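Speaker notes, gripper comparison talk, Koivisto meetup. Slot is 40 minutes including questions. Skip the funding slide if we start late.

## Opening

- Say what the talk covers: two finger designs, Gredik and Wivano, on the same arms with the same controller.
- Both are printed parts. Files and print settings are linked on the last slide.
- Tell people up front that this is a bench comparison from a small lab. We don't have a success-rate table to show today.

## Why earbuds

We started with blocks and cups, and every finger we printed could lift those. Earbuds are harder. The head is round, the stem is narrow, and the whole thing sits low on the table. If the fingers close a little off center, the bud turns before it lifts.

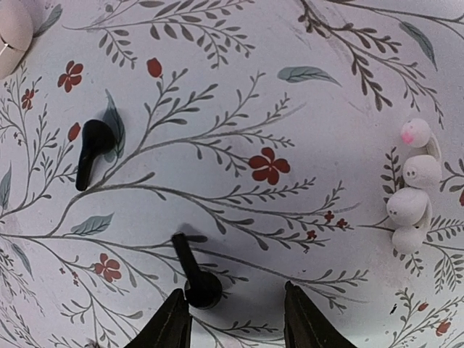 The other reason is that people in the audience will have a pair in their pocket. They already know how it feels to pick one up by the wrong end. Ask for a show of hands on who has dropped one this month.

## The bench

Keep this part short. People mostly want to know the layout and what it's bolted to.

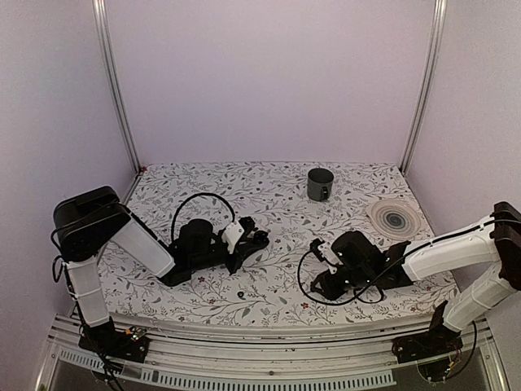

We wanted a setup that two people could take apart and rebuild in an afternoon. Everything hangs off aluminum extrusion, so moving a base means loosening bolts and sliding it. The arms sit at the front corners and reach in toward each other, which leaves the back of the table for larger things like the mug and the plate. Mention cable slack here. A cable that is too short pulls on the wrist at full reach, and a long one can drag across the table and move small parts.

## Cameras

- Wrist view plus a fixed view. We tried the fixed view by itself in October and went back to both.
- The fixed view is good for planning a reach. At that distance an earbud is a small dark spot.
- The wrist view is good for the last part of the approach, when the fingers are near the object.
- Camera bracket is printed. Cable is zip-tied to it. Check the tie before each session, because a shifted cable can end up in the picture.
- Point out the ridges on the finger bracket. Those are print lines, and we left them unsanded.

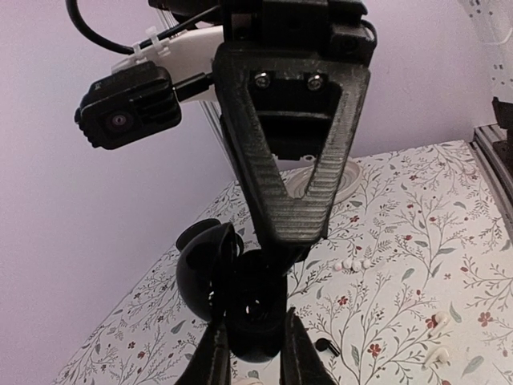
## Gredik and Wivano fingers

- Gredik: longer, stiffer, easier to print. My pick for cases and anything with flat sides.
- Wivano: softer at the tip. Takes more care to mount square.
- On a bud lying on its side, approach direction mattered more to us than finger choice. Going across the stem worked better than going along it.
- A second bud nearby changes the problem. The open fingers need room on both sides, and the planner has to know about the neighbor.
- Dark fingers on a dark bud are hard to separate in the wrist view, mostly where the shadow falls between them. Next print will be a lighter color. 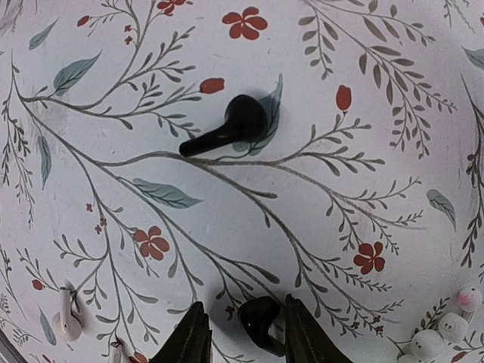 ## Controller

- All runs used Cesura, default gains, same speed limit for both finger sets.
- We changed the closing force once, then repeated the earlier runs so the comparison stayed fair.
- Someone will ask about force sensing. Answer: motor current only, no sensor in the fingertip yet.

## Questions

- Patterned tabletop: we keep it in on purpose. A plain surface made detection look better than it was.
- Cost: send them to the parts list.
- Leave the parts list slide up while people come forward to handle the printed fingers. Bring the spare set and the hex key.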